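Cellule de manipulation Clirmont – Guide d'installation et d'exploitation
Section 4. Règles de mise en place des objets et bonnes pratiques d'essai 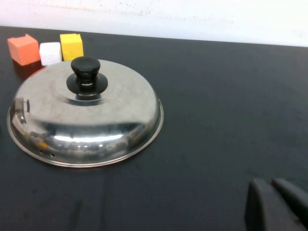
Figure 4-1. Couvercle en acier inoxydable et cubes de mousse sur plan de travail sombre, vue de la caméra de poignet.

4.1 Objet et domaine d'application

La présente section définit les règles applicables à la préparation du plan de travail, au placement des objets et à la conduite des essais de préhension sur la cellule Clirmont. Elle s'adresse aux opérateurs habilités ainsi qu'aux responsables d'essai. Elle complète la section 3 (mise sous tension et prise d'origine) et ne s'y substitue pas.

Les dispositions relatives à la sécurité des personnes figurent dans l'analyse de risques du site. En cas de divergence entre le présent guide et cette analyse, la disposition la plus contraignante s'applique.

4.2 Termes employés

Objet cible : objet que le bras doit saisir, déplacer ou retourner au cours de l'essai.

Objet secondaire : tout autre objet présent sur le plan de travail, qu'il serve de repère, d'obstacle ou d'élément de tri.

Zone de dégagement : partie du plan de travail maintenue libre pour l'approche et le retrait de la pince.

Fiche d'essai : document établi dans le logiciel Orncombe, qui décrit la disposition prévue, la tâche et les critères d'arrêt.

4.3 Conditions préalables

Avant toute intervention sur le plan de travail, l'opérateur s'assure que :
– le bras est en position de repos et le mode manuel sélectionné ;
– l'arrêt d'urgence est accessible depuis le poste de commande ;
– la fiche d'essai est ouverte et porte le bon numéro de version ;
– aucun outil ni effet personnel n'a été laissé dans l'enveloppe de mouvement.

ATTENTION – Le passage en mode manuel ne coupe pas l'alimentation des actionneurs. Il est interdit d'introduire les mains entre les doigts de la pince tant que le voyant de puissance est allumé.

4.4 Préparation du plan de travail

1. Retirer les objets de l'essai précédent et les ranger dans le bac qui leur est attribué.

2. Dépoussiérer la surface avec un chiffon sec non pelucheux. Les produits à base de silicone sont proscrits.

3. Lorsque le plan est garni d'un revêtement souple, lisser celui-ci du centre vers les bords. De légers plis superficiels sont admis. Un pli qui soulève le bord d'un objet ne l'est pas.

4. Contrôler l'arrière-plan. Un mur blanc présentant des traces ou des salissures légères reste acceptable, sous réserve que son état soit mentionné sur la fiche d'essai et demeure identique pendant toute la série.

5. Vérifier l'éclairage. La lumière doit être diffuse et provenir du dessus. Toute lampe d'appoint est éteinte, sauf prescription contraire de la fiche.

Note – La consigne d'éclairement par défaut est fixée à 2000 lux au niveau du plan de travail. Cette valeur est réglée lors de la mise en service et ne doit être modifiée que par le responsable d'essai.

4.5 Placement de l'objet cible

La présente procédure prend pour référence un couvercle rond en acier inoxydable muni d'un bouton en plastique noir. Elle est transposable aux objets de forme comparable.

1. Poser le couvercle à plat sur son rebord, dôme vers le haut. Vérifier par une légère pression du doigt qu'il ne bascule pas.

2. Contrôler le serrage du bouton. Un bouton qui tourne librement entraîne le retrait du couvercle et son remplacement.

3. Orienter le couvercle conformément à la fiche. Lorsque celui-ci comporte des trous d'évent, ces derniers servent de repère angulaire : leur position est la seule indication fiable de l'orientation d'une pièce par ailleurs symétrique.

4. Essuyer le dôme. Les traces de doigts modifient les reflets et peuvent être interprétées comme des contours par le module de vision.

5. Relever la position de l'objet dans Orncombe et valider.

ATTENTION – Certains couvercles présentent une arête vive sous le rebord. Le port de gants fins est obligatoire lors de la manutention.

4.6 Placement des objets secondaires

Les cubes de mousse fournis avec le lot Mulligan sont employés comme objets secondaires. Ils sont légers, se déforment sans dommage et tolèrent un contact involontaire avec la pince.

1. Disposer les cubes dans l'ordre indiqué par la fiche. Pour la configuration de la figure 4-1, l'ordre de gauche à droite est le suivant : orange, blanc, jaune.

2. Placer les cubes derrière le couvercle, du côté du mur, en laissant un faible intervalle entre eux.

3. Ne pas chercher à rectifier l'alignement au-delà de ce que demande la fiche. Un cube légèrement tourné constitue une variation admise et doit être enregistré tel quel.

4. S'assurer qu'aucun cube ne repose sur le rebord du couvercle. La proximité est autorisée ; le chevauchement physique est un motif de rejet de la disposition.

Note – L'occultation partielle d'un cube par le couvercle ou par son bouton, du point de vue de la caméra de poignet, n'est pas un défaut de placement. Dans la configuration illustrée, le bouton masque une partie du cube jaune et le bord du couvercle dissimule le bas du cube blanc. Il convient de conserver cette disposition si la fiche la prévoit, et de cocher la mention « occultation partielle ».

4.7 Surfaces réfléchissantes

L'acier poli renvoie l'image déformée de son environnement. Un cube coloré placé à proximité peut ainsi produire une tache de même teinte sur le flanc du couvercle, comme il en apparaît une, orange, sur la figure 4-1. Le module de vision ne doit pas compter cette tache comme un objet.

Les règles suivantes s'appliquent :
– l'annotation porte sur les objets physiques à l'exclusion de leurs reflets ;
– les vêtements de couleur vive sont à éviter au poste de commande lors des essais sur métal poli ;
– l'emploi d'un spray matifiant est interdit, sauf pour l'étalonnage des capteurs de profondeur ;
– toute détection erronée due à un reflet est consignée sous le code 134.

Lorsque le code 134 apparaît à plusieurs reprises dans une même série, l'opérateur suspend les essais et en informe le responsable. La modification du seuil de détection en cours de série n'est pas autorisée.

4.8 Zone de dégagement et approche de la pince

1. Maintenir libre la partie du plan située du côté de l'approche. Dans la configuration de référence, il s'agit de la moitié droite.

2. Amener la pince au-dessus de cette zone, à vide, à vitesse réduite. Les doigts doivent être visibles dans le champ de la caméra de poignet sans recouvrir l'objet cible.

3. Contrôler l'état des doigts. Une garniture décollée, entaillée ou souillée impose l'arrêt de la procédure et l'application de la section 7.

4. Vérifier la valeur de l'effort de serrage affichée par le contrôleur Eswood et la comparer à celle de la fiche.

5. Valider la position de départ. Le système enregistre alors l'image de référence.

ATTENTION – La trajectoire d'approche ne doit jamais passer à la verticale du poste de commande, même lorsque celui-ci est inoccupé.

Pour une prise par le bouton, l'approche s'effectue de préférence par le haut, les doigts encadrant le chapeau du bouton au-dessus de son embase. La prise par le rebord est réservée aux essais dont la fiche le prévoit expressément : elle sollicite davantage les garnitures et comporte un risque de glissement sur le métal.

4.9 Conduite de l'essai

1. Annoncer le démarrage à voix haute, puis quitter l'enveloppe de mouvement.

2. Sélectionner le mode automatique et lancer la séquence.

3. Garder la main à portée de l'arrêt d'urgence pendant toute la durée du mouvement.

4. En cas de chute de l'objet, de contact avec le mur ou de bruit anormal, interrompre la séquence sans attendre la réaction du contrôleur.

5. À la fin de la séquence, renseigner le résultat avant de remettre les objets en place.

Un essai interrompu est conservé dans le registre. Il porte la mention « interrompu » et le motif de l'arrêt. La suppression d'un essai au motif que son résultat est défavorable constitue un manquement aux bonnes pratiques et entraîne l'invalidation de la série.

La durée d'une série est limitée à 4 heures par opérateur. Le relais donne lieu à une nouvelle vérification des points 4.3 et 4.4.

4.10 Traçabilité

Chaque série est identifiée par la référence de la fiche, la version du logiciel et le nom de l'opérateur. Les images de référence sont archivées avec les données de l'essai et ne font l'objet d'aucune retouche, y compris de recadrage.

Le jeu de dispositions fourni avec la présente version comprend 329 configurations. Toute configuration supplémentaire doit être soumise pour approbation à Idun Midtbø, responsable de la documentation technique, accompagnée d'un plan de placement et d'une image issue de la caméra de poignet.

La révision annuelle des configurations a lieu en février. Les fiches non reconduites à cette occasion restent consultables dans Orncombe, mais ne peuvent plus être exécutées.

4.11 Remise en état du poste

1. Ramener le bras en position de repos et couper la puissance.

2. Retirer l'objet cible, puis les objets secondaires.

3. Ranger les cubes de mousse à l'abri de la lumière directe et sans les comprimer.

4. Signaler tout objet rayé, bosselé ou déformé. Un couvercle dont le dôme présente un enfoncement ne peut plus servir de référence.

5. Clore la série dans Orncombe et verrouiller le poste de commande.

Pour le remplacement des garnitures de doigts, se reporter à la section 7. Pour l'étalonnage de la caméra de poignet, se reporter à la section 8.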